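Stilluvov Hand Tool Kit, Club Edition

Item no. 2803
Page last updated 2021-05-29

The Stilluvov is a hand-held two-finger gripper for school robotics classes, after-school clubs and teams entering the Hurham pick-and-place challenge. Students squeeze the tool by hand and record what it does, then use the recordings to plan or train the motion of an arm. It can be used without an arm, so a group can start on grasping before the rest of its build is finished.

What is in the kit

One gripper, black, assembled
Two pairs of ribbed finger pads, dark blue
Camera mount with wide-angle lens cover
Wrist block with four mounting holes
Hex keys and a bag of spare screws
Printed student workbook, 60 pages
Teacher notes on a separate sheet

The camera is not included. The mount takes most small action cameras, and the fit list is on the Downloads tab. Clubs that already own the Mavromatis arm can bolt the wrist block straight to it. For the Zorken arm you need the adapter plate, sold separately.

Specifications

Finger opening: 100 mm
Weight without camera: 37 oz
Drive: hand trigger, no motor, no battery
Pads: replaceable, press fit
Recommended age: 12 and up, with an adult present during assembly changes

The workbook

The workbook is split into short units that fit a normal class period. The first units cover the linkage and how to check that both fingers close evenly. The middle units deal with recording: lens cleaning, lighting, naming files, and throwing out bad takes. The last part is the club project, in which a team picks its own household task and collects a full set of recordings of it.

Teams may work at school or at home. A tabletop is fine, and so is a bed or a rug. We do ask that each team keep a log sheet with the object, the starting position and the result of each try. Blank log sheets are at the back of the book and may be copied.

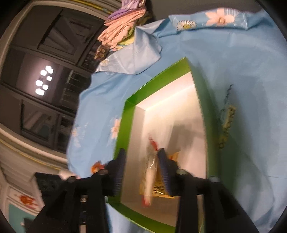 The club project is graded on variety as much as on clean grasps, and the box task is where most teams begin. Any shallow open box will do, and the objects should differ in shape and surface. A box with a green rim and a white inside, set on a light blue flowered sheet, gives students an edge they can find easily in the recording. Long items in clear, shiny wrapping are good practice – the highlight on the wrapping can hide its outline, and a packet lying partly beneath has to be dealt with separately. Have students open the fingers wide before lowering them over the side of the box.

Care and replacement parts

Wipe the pads with a damp cloth. Do not use alcohol on them. Check the linkage screws at the start of each session and tighten them by hand only. Pads wear first at the tips and are sold in pairs under the same item number with the suffix P.

Ordering for clubs

Schools may order by purchase order. Kits for the fall term ship from the end of June – orders placed later go out with the next batch. Returns are accepted on unopened kits. Opened kits can be exchanged if a part is missing or damaged on arrival.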